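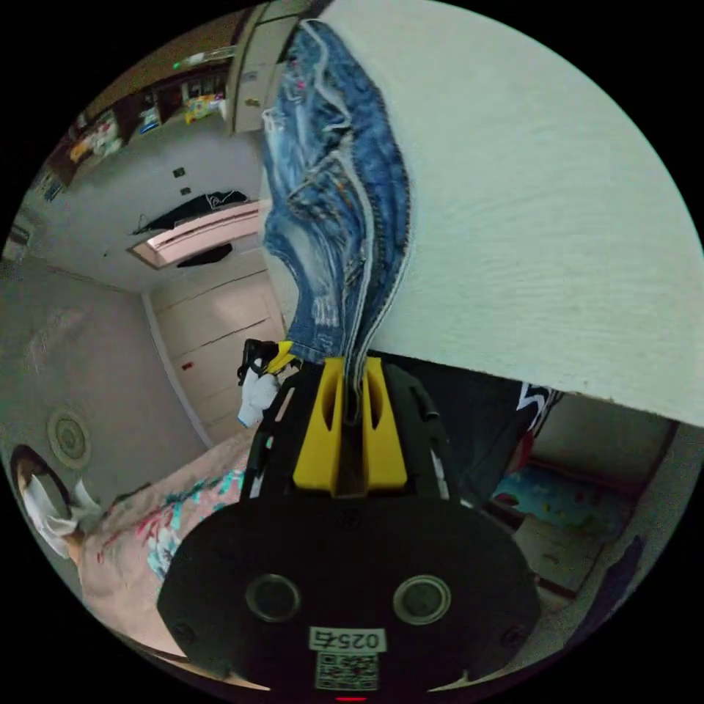

Trimming the jeans episodes

13 Jan 2021

I finally have a result on the clothing data that I trust enough to write down. It is a small one, and it concerns what we throw away before training.

Quick background for those who only read this blog for the bike posts. We collect demonstrations with hand-held grippers. A person walks up to a pile of clothes at home, picks something up with the gripper, and puts it where it should go. There is a fisheye camera on the gripper, and the policy learns from that video plus the finger opening and the pose. I call the dataset Grolham, after a street I used to live on. The training code is Purkent, which some of you have seen and complained about.

Denim has been the worst category from the start. T-shirts behave. You pinch one and most of it follows. A pair of jeans is heavy and stiff, and the seams are much thicker than the rest, so the grip you get depends a lot on where the fingers close. Pinch a waistband and it holds. Pinch a single layer of the leg and the whole thing twists and hangs in a rope, and then the camera sees mostly blue and very little of the room.

That last part was what I wanted to look at. My guess was that the policy was failing after the grasp, during the carry, when the cloth takes up a big part of the view and the pose estimate starts to drift. Audrey-Anne MacLeod thought it was failing before the grasp, in the approach, and that I was wasting my time on the carry. We argued over this for most of a week.

The test was simple. I took the 965 jeans episodes in Grolham and made two training sets. The first was everything as recorded. In the second, I cut the approach of each episode down so it started when the gripper was already moving toward the cloth. People tend to hover. They hold the gripper still, look at the pile, make up their mind, and then go. All of that hovering ends up in the data as a lesson in doing nothing. The carry part was left alone in both sets.

Then I trained one policy on each with the same settings, and ran 100 trials per policy on the arm. Same jeans, dropped on the table by hand before each trial, no arranging.

The trimmed set won clearly. The policy trained on the full set would stop above the cloth and sit there, sometimes for up to 20 seconds, before it did anything. Sometimes it never went down. The trimmed one went down right away and mostly got a hold. Once the jeans were off the table, the two were so close that I would not claim a difference. So Audrey-Anne was right, and I have told her so in writing.

I am not putting the success table here yet because I scored the trials myself and I knew which policy was running. Arsenault has offered to rescore the videos blind. When that is done I will post the numbers, whatever they are.

A few notes for anyone who wants to try the same thing.

The cut point matters. My first version used gripper speed alone, and it chopped off good approaches where the person moved slowly on purpose. What worked better was speed plus the direction of motion, held for 2 seconds.

Don't trim the end. I tried it on a small subset, and the policy let go of the jeans too early.

Check your pose tracking on the carry anyway. Mine drifts when fabric hangs close to the lens, and even if it wasn't the cause of this failure, I still don't like it. The next job is masking out the cloth before tracking. I have a rough version working in Zonon, our labeling tool, but it gets confused by patterned bedding and I haven't worked out why.

The trimming script is in the Purkent repo under tools. It needs the pose files in the new format, so convert those first.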